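Notes from the couch, episode 5

Up far too late again, and I blame Sakard entirely.

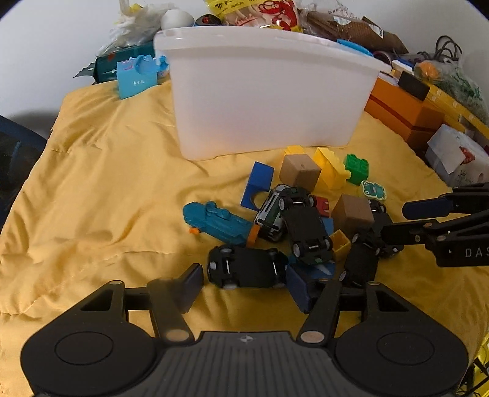

Yellow quilt, white bin.

Sotiris Kontogiannis has been after me since April to watch this cartoon. He describes it as "a space opera with feelings," which is how he describes everything, including one documentary on canals. I gave in last week. I have now seen five episodes and I have opinions, so he got what he wanted.

The setup is that Jaltinley, a moon with a breathing problem, sends its three worst cadets to find the lost ship Sakard. The ship talks. Of course the ship talks. It has the voice of a retired dentist and will not open a door until you've said good morning to it. I like the ship more than all three cadets put together.

Episode five is the one Sotiris kept calling "the big one." Captain Grusarine, who has spent four episodes standing on balconies in a cape, finally comes down some stairs. There's a fight. It lasts most of the second half, and I'd guess half of that is the same shot of a fist coming at the screen with speed lines behind it. Then everyone is fine. The youngest cadet falls 1000 feet into a reactor and gets a scratch on the cheek, on the side where it looks good.

And yet. The quiet part before the fight, where the ship reads out the names of its old crew and the music drops away, got me a little. I had to go and rinse a cup. I won't be telling Sotiris.

Looked up the fan board afterward, a mistake at that hour. There is a thread with 628 replies on whether Grusarine's cape is the same cape in every episode. Somebody signing as Kazlauskienė has been keeping screenshots and is winning. Fotis Margaritis wrote to ask if I'd got to the cape thread yet, so I suppose he's lost to it too. He thinks there are two capes. He is wrong, the clasp changes sides because they flipped the drawing to save money.

I notice I have just argued about a clasp in my own diary.

Sotiris wants to do six and seven together at his place, with soup. I said I'd see how I felt. I've already watched the start of six. The dentist ship has a sister.

Teeth, bed. Call the bank before noon.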